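What I Learned From 200 Obituaries
Student project report, Local History and Writing

So my project was reading obituaries, and yes, my roommates thought I was being gloomy all semester. I wasn't! I wanted to know how a small town writes about its dead, and whether the way it does that has changed since my grandparents' time. I picked the town of Clematton, partly for its size and partly because the library there keeps old copies of the Norar Weekly in big flat boxes that you're allowed to handle yourself.

I read 200 notices in all, split between the old paper ones and the newer ones on the website of the Guerra Funeral Home. For each one I filled in a sheet: where the person was born, schools, military service, jobs, church, clubs, hobbies, survivors, and anything odd that didn't fit (I ended up loving that last box the most). 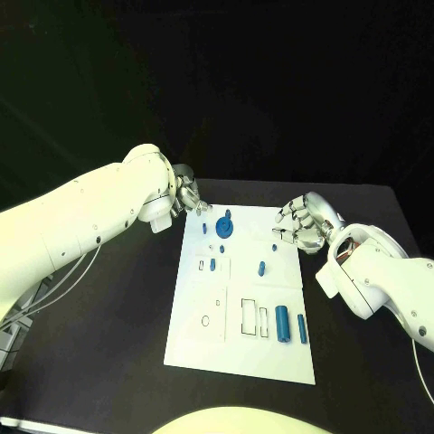
The first thing I noticed was how much the older notices care about work. A man would get his whole job history, down to which shift he had at the Tultow mill and what year he moved over to shipping. Women in the same years often got a marriage date, a list of children and a church circle, even when a line near the bottom let slip that they had run a store or taught school for years. I had to go back and redo a bunch of my sheets after I caught on to this, since I'd been skimming the ends.

The newer ones are a lot looser. There are dogs in them. There are favorite pies, fishing spots, card games, a long feud with a raccoon. Jobs are still in there but they're usually down to a sentence, and the schools sometimes get left out completely. Cause of death comes up more too, mostly with a thank-you to the nurses or the hospice.

I brought my early findings to our May feedback session and asked the group if they thought the newer style was more honest.

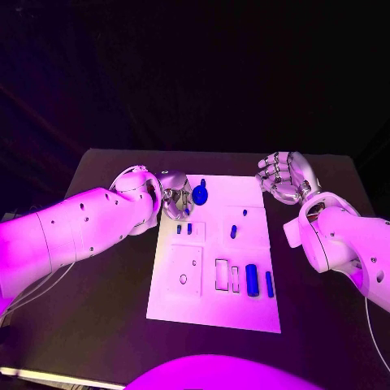
One person in the group didn't buy it and said the raccoon stories are as much of a formula as the old job lists, because families read other obituaries before they write their own and copy whatever sounds nice. She also pointed out that a paid notice costs money by the line in print, so of course people kept it short and stuck to dates, while on a website you can go on as long as you want.

That bugged me for a few days, and then I went back to the boxes. The paper printed its rates on the back page, and she was right about the lines! A longer notice cost more, and a photo was extra. I rewrote my whole middle section around that. I still think something changed in what families feel okay saying out loud, but I can't prove it with my sheets, and I'd rather say so.

I also should have kept better track of who wrote each notice. Only 3 of them gave any hint, and in all of those it was the person who had died, writing it ahead of time. Those were the funniest ones by a mile.

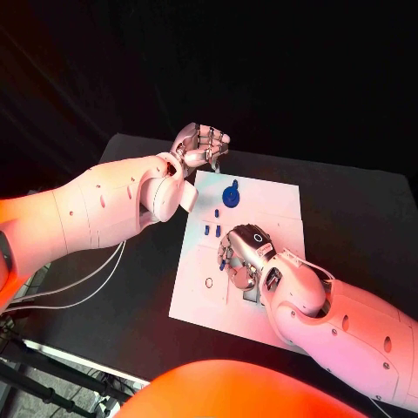 What I Would Do Next

I'd like to sit down with a few families and ask how they decided what went in and what stayed out. I'd also add a second town, preferably one without a mill, to see if the job histories are a Clematton habit or just how everybody did it back then. My blank sheet and the finished tally are in the folder I turned in with this report, along with my notes on the odd box, which run to 10 pages and could probably be their own project.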